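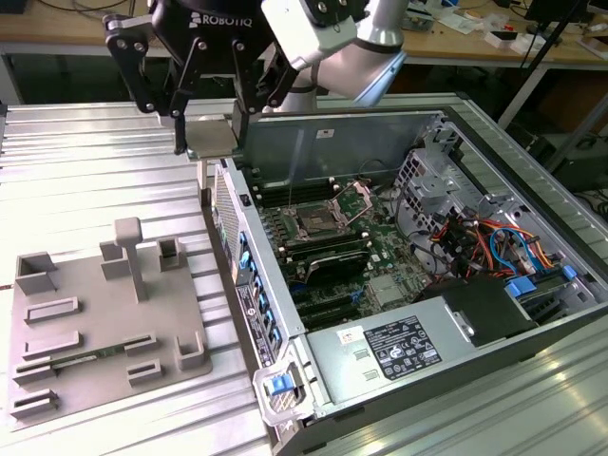 Predari to open Bralstead's summer concerts with songs from the new record

June 14, 2025

Anyone who has spent a winter evening in the back bar of the Antal will be happy to hear that Predari, the duo of singer Noémi Takács and guitarist Máté Orbán, are going to open the outdoor concert season in Bralstead this August, and that they are bringing a whole new album with them. It is called Lemport, after the village where Takács spent her school vacations, and it is their first set of new songs since the pair stopped touring to look after young families and, in Orbán's case, a very old house.

The two of them have played together since they were teenagers, and you can hear it in the way one of them will slow down a little and the other is already there waiting. Their early shows were mostly old dance tunes with the corners sanded off. The new songs are their own, sung half in Hungarian and half in English, and from the handful they tried out at the Antal this spring I would say they are the warmest things they have written. There is one about a ferry that had the whole room humming along by the second chorus, and I have been humming it in the car ever since — much to the annoyance of my passengers.
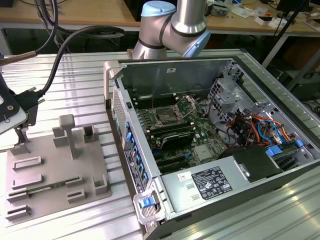 Takács told me over a long coffee that the album was meant to be finished last year, but that they kept going back to the slow songs and taking things out. A string part went, then the drums on two of the tracks, and then a whole verse that Orbán was rather fond of and still brings up. "He sings it to me in the kitchen when he wants to win an argument," she said. "It's a good verse. It just belonged to some other song."

The Bralstead show will be a bigger affair than the Antal, of course, with room for 700 on the grass and a few rows of benches near the front for those of us whose knees prefer them. The duo will be joined by a bass player and an accordion, and they plan to play Lemport from start to finish before turning to the older tunes after the break. Orbán promises that there will be dancing in the second half, and he has asked that people leave a bit of space by the stage for it.

Before that, there is a smaller evening at the Antal to mark the album's release, with just 111 tickets, and more than 50 of those were gone by the time I stopped by the box office. Tickets for both shows are on sale there now, and the record itself will be at the merchandise table on the night, on CD and vinyl.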